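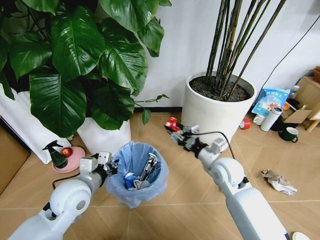 Ticket: Label printer drops jobs after overnight idle
Site: Ilstead office, second floor
Opened by: Gerrit Tshabalala
Priority: Medium
Status: Resolved, monitoring

Reported problem
The first batch of the morning prints up to 30 labels and then stops. The queue on the print server shows the job as complete. The printer shows Ready, with no fault light. Remaining labels are lost and have to be sent again by hand. Later batches print normally. First noticed in January, after the move to the Useck network switch.

Checks, first visit
07:40 Printed the configuration label. Firmware current. Static address matches the server port.
07:52 Sent a test batch of 219 labels. All printed.
08:05 Power-cycled the printer and sent the same batch. All printed. Fault not reproduced.
08:20 Pulled the server log. Job size for the failed batch was 3,332 kB. The connection was closed by the remote end partway through the transfer, and the server recorded this as a normal finish.

Checks, second visit
Left the printer idle overnight. First batch at 07:35 stopped partway, as reported. Switch port log shows the link dropping and coming back at the same time. Energy saving was enabled on that port by default. The printer's network card does not handle the wake-up properly and renegotiates the link once data starts to flow. 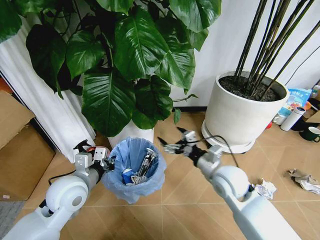
Changes were made in this order: energy saving off on the switch port, port speed fixed at 100 full duplex at both ends, server port changed from raw to LPR with byte counting on. The patch cable was replaced as well, as the old one had a cracked clip. The new cable is a metre longer and runs clear of the big white planter and the bin with the light blue liner, so the cleaners can get at both without pulling on it. Old cable discarded.

Result
Overnight idle test repeated twice. First batch of 1,500 labels printed in full both times. No link drops in the switch log.

Outstanding
1. Bornel and Abeysekara sites have the same model of switch. Check the energy saving setting on all printer ports before the next firmware round.
2. With byte counting on, large jobs take a few seconds longer to start. Staff have been told not to send the job again during the delay.
3. The server still logs an early close as a normal finish on raw ports. Raised separately with the vendor, no reply yet.

Update
No repeat of the fault to date. Gerrit has asked for the ticket to stay open until month-end labels are done. Will close after that if the log is clean.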